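Flurnesgate House, minutes of the residents' meeting, April
Small room and shared furniture
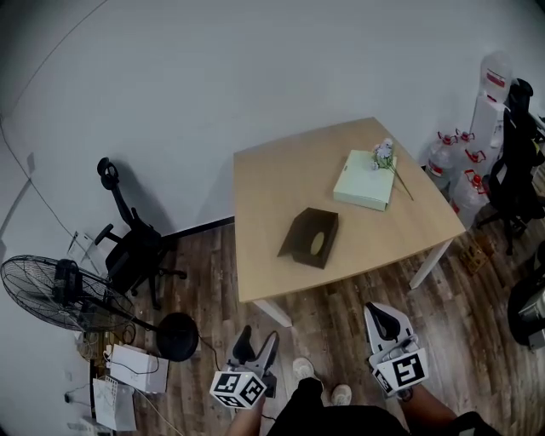 The small room with the table, the office chair and the fan.

The meeting was opened at 18.30 in the kitchen. The minutes of the last meeting were read and accepted without change.

1. Table. It was agreed that the light wooden table stays in the middle of the room until summer. One resident wished to have it against the wall, but then only one side can be used for sitting. The tissue box and the artificial flower may stay on it. Other things should be taken away in the evening.

2. Chair. The black office chair remains in the small room. A request to borrow it for the second floor was refused by 2 votes.

3. Fan. Several residents find that the cable of the fan is not in a good place on the floor. It shall be laid along the wall. An offer from Chowdary for a smaller fan, price 69, was discussed and put off to the next meeting.

4. Floor. The brown floor must be wiped with a damp cloth only. The offer of Pritetti for new polishing is 2,000 and was considered too high. We will ask also Clultley for a price.

5. Key. The key can be kept for 24 hours at most, then it has to be hung back in the hall.

Any other business: none.

The meeting was closed at 19.15.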